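About Fultatow

Fultatow is a small workshop that tests robot arms before they go to work beside people. I am Shaohua Wei, and I started it after a failure which I still explain to every new customer.

How we began

At that time I was an engineer at a packaging plant in Zamedholm. One night in March an arm stopped in the middle of a pick. The operator pressed the emergency stop, but he had the pendant of the neighbour robot in his hand. The wrong arm stopped. The other one recovered from its fault by itself, continued its path and bent a steel guard. The operator had stepped back 2 metres a moment before, so he was not hurt.

The report said "operator error". I did not agree with this. The two pendants had the same colour and the same shape, and they were lying on the same desk. Also, an arm should not restart after a fault without a person saying yes.

What we do today

Our main program is called Pandelix. We place simple blocks on a taped table and let two arms work close to each other. Then we cause faults on purpose: a lost signal, a dropped block, a wrong position. Each customer program must pass 400 cycles without an unplanned movement. If it fails at cycle 399, we start again from zero.

We have made our own mistakes too. In our first year a gripper closed 5 millimetres too low and pushed into the table, and our software recorded it as a good pick. We told the customer the same afternoon and repeated all the tests – this took us most of the winter. Now we compare the force reading with the position at every pick.
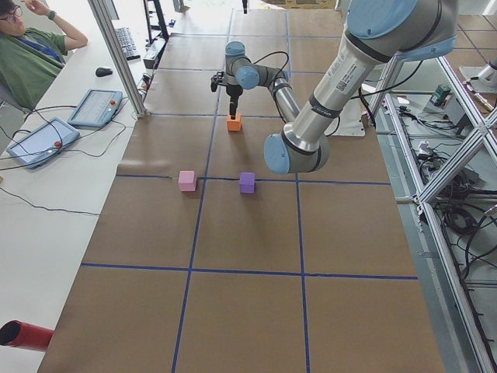

Working with us

We are happy to look at old fault logs, even if they are messy. Please send them before your visit, together with the program and a drawing of your cell. Our reports are written in everyday words, so the people who stand near the machine can read them as well.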